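Notes of the cell upkeep meeting, Puvidham workshop, June

Present: Eyerusalem Negash (chair), Cleiton Queiroz (maintenance), two from the night shift, one from stores.
Apologies: purchasing.

Meeting opened at 9.15. The notes of the May meeting were agreed with one change: item 4 should have said "left shoulder", not "left elbow".

1. Matters carried over

The spare finger set for the two-arm cell came in from Timmermans and is on the shelf in stores. The invoice has gone to purchasing. Closed.

The door label for the cell is still missing. Stores to print another.

2. Cable routing on the two-arm cell

Cleiton reported on the purple wrist cables. He has been checking them at the start of each shift, with both arms driven slowly through their full reach. On the left arm the cable takes a wide curve round the elbow, and he wants to keep it that way. An earlier try with less slack pulled at the wrist connector when the arm folded in.

The pale ties along the forearms are to stay finger-tight. Night shift asked whether they could go over to hook-and-loop straps. Cleiton was not against it but would like to try them on one arm first. Eyerusalem agreed to a trial on the right arm only.

The lower cable loops, below the shoulders, were also discussed. They must not be tied to the rail. Anyone finding them tied should cut the tie and put a line in the log.
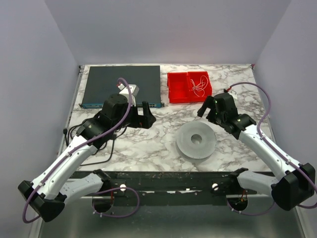
Question from night shift: how often do the wrist bolts need checking now that the cell runs longer hours?

Answer from Cleiton: every 2000 cycles, with the torque driver kept in the top drawer, and again after any collision stop. The count is on the first page of the controller menu.

3. Mounting rail

The front rail is scuffed. Eyerusalem asked if it needed replacing. Cleiton has put a straight edge along it and found it true, so it stays in use – the wear is on the surface only. The rail bolts were last done in the spring and are due again before the summer stop.

4. Gripper fingers

Fault code 61 came up on the right gripper three times since the last meeting, each time on closing. Cleiton cleaned the finger slides and has had no repeat so far. If it comes back, night shift should stop the arm, leave the fingers where they are and ring him before resetting.

5. Software

Prorkmont have sent a new controller version. It will not go on until the present job for Famirance is finished. Cleiton to save the current settings to the shared drive first and keep a paper copy of the zero positions for both arms.

6. Any other business

Stores asked for the old cable ties to be put in the bin and kept off the floor. Agreed.

Actions
Cleiton Queiroz – strap trial on right arm; rail bolts; settings backup.
Stores – door label; order straps.
Night shift – log any code 61 with the time and which arm.
Eyerusalem Negash – reply to Prorkmont.

Meeting closed at 10.05. Next meeting to be set after the summer stop.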